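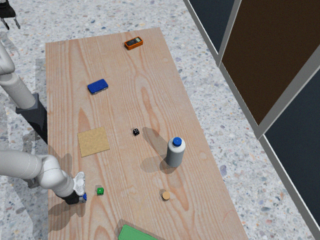 kwanho_chien
Ludivine says the open day was mostly waiting around. Did anybody see the arms do a full run, or just the sim on the big screen?

L. Hervieu
Didn't say mostly. Said the line for the Tilameo room was long. The sim part was fine, two arms at a wood table, dice, a multimeter, a bottle w/ a blue cap etc. You pick something, they go for it.

gmasson
Got there at 4, missed the real hardware completely. Only got the sim. Kinda annoyed, drove 50 miles for that

Annick Mallet
Same cell runs for real next door, Gaspard. They did it twice in the morning. Dropped the bottle once, then got it.

gmasson
once out of how many tho

Annick Mallet
Two tries lol. So yeah, not a big sample.

kwanho_chien
That's my problem with these demos. The guy told us 2,000 runs in sim – fine, but how many on the real table? He said 108 and changed the subject.

Armelle T
He did not change the subject, a kid asked him something. I was right there. And 108 is decent for a group that size, Piketti showed up last October with a video and a banner.

kwanho_chien
Ok fair on Piketti. Still want the failure numbers. Dice are small, I'd bet thats where it goes wrong

L. Hervieu
Shiny stuff is worse, he said. Dice were ok if they weren't up against something.

gmasson
anyone get the handout? they'd run out

Armelle T
Have a spare, will scan tonight. Page 2 has the gripper settings, the rest is Govitley ads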